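Two Arms and a Spare Room: Kumudini Sheikh on Building at Home

Kumudini Sheikh answers the door with a hex key behind her ear and tells me to mind the cable on the stairs. I'd come for an hour. I left after dark, full of tea, with a list of servo suppliers written on my hand.

Her project is called Wadudum, a pair of black robot arms she's been putting together at home since September. ("It was the name of my first cat," she says, "and she also knocked things off tables.") Before that came a single arm, Onuoha, which is now in a box under the bed.

"One arm is a weekend problem," she tells me. "Two arms is a whole different hobby! They want to be in the same place at the same time, and you're the one who has to talk them out of it."

So far she has spent $2,046, and she reads me the total straight from her spreadsheet without flinching. The biggest chunk went to Iloteck, a small shop that sells motors and brackets. Her first budget was $1,945, so I think she's done pretty well, considering my kitchen shelves went further over than that.

Most evenings go to the simulator. She builds the workspace on screen first, wood and white surface and all, then tries every move there before the real motors get a say.

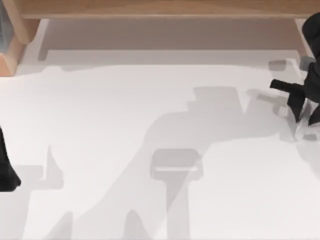 I asked why she'd bother with shadows in a simulator. Doesn't the arm move the same either way?

"The arm does, sure. The camera code doesn't," she says. "My first version had totally flat lighting and everything worked great. Then I tried it under my ceiling lamp and it went hunting for a dark patch like it was a thing you could pick up." She laughs at this for quite a while. "So I put a light overhead and let the arms throw shadows all over the place. Now it has to deal with the mess."

She's saved 334 practice runs so far, and she keeps the bad ones too. The folder is called "oops," and I was allowed to look at 9 of them before she got embarrassed and closed the laptop.

What I liked most was how much of the work is plain fiddling. She'll nudge a gripper in from the side, stop, look at where the fingers are pointing, nudge it again. There's a lot of squinting (and a fair bit of muttering). She keeps the arms well apart while she's testing, one to each side, with the middle left open.

"I start them wide," she says. "If I've got a sign wrong somewhere, I want them to have a long way to go before they meet."

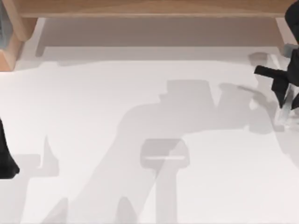
What's next for Wadudum

A better gripper, mainly. She's been trading messages with people on the Grunport forum about softer finger pads, and she has three kinds to try once the post comes. After that she'd like the arms to hand something to each other, probably a sponge.

"Everyone asks if it'll fold laundry," she says. "I'd be happy with the sponge."

If you're thinking of starting one yourself, she says to get a single arm going first and buy more cable ties than seems sensible. I've ordered mine already.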